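Home | Fiction | Archive | Submit | Contact

Print this story | E-mail this story

THE METER READER

The district at Itgate had 3,342 water meters, and the reader walked 375 of them each Tuesday. The route sheet listed address, serial number, prior reading and current reading. A fifth column, headed Remarks, was for dogs and locked gates.

Meter 295 served a house at the end of a gravel lane. The house had stood vacant since June. The prior reading was 3,921 and the current reading was 3,921. The reader wrote the number down and closed the lid. 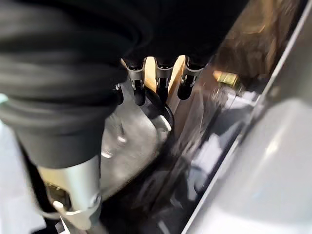
The following week the dial showed 3,922. One unit is a hundred cubic feet, too much for a dripping tap over seven days. The reader checked the leak indicator, a small red triangle at the center of the dial. It was still. He wrote "vacant, use recorded" under Remarks.

The office in Toledo replied with a form letter. The meter was a Tronance, the letter said, and that model did not advance without flow. He was asked to confirm the serial number. He confirmed it.

He began to arrive at different hours. At seven in the morning the triangle was still. At noon it was still. At ten past nine in the evening, on his own time, it was turning — slowly, at the rate of a garden hose held half closed.
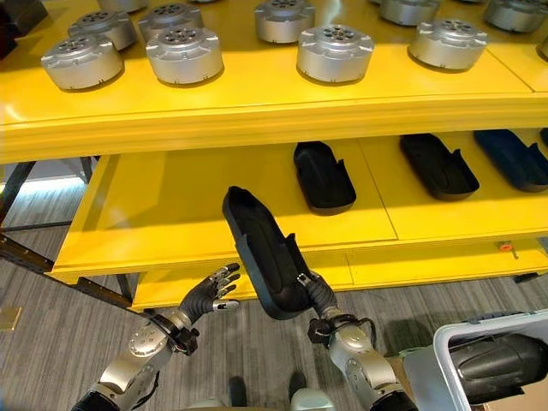
He walked up the lane without his flashlight. The windows were dark and the realtor's sign from Tusport Homes still leaned against the porch. Behind the house somebody was watering the tomatoes. He could hear the water change pitch as it moved from leaf to soil and back to leaf.

He stood there until it stopped. A valve squeaked shut. A screen door closed.

In the truck he took out the route sheet and found the line for 295. He entered 3,923. The Remarks column he left blank.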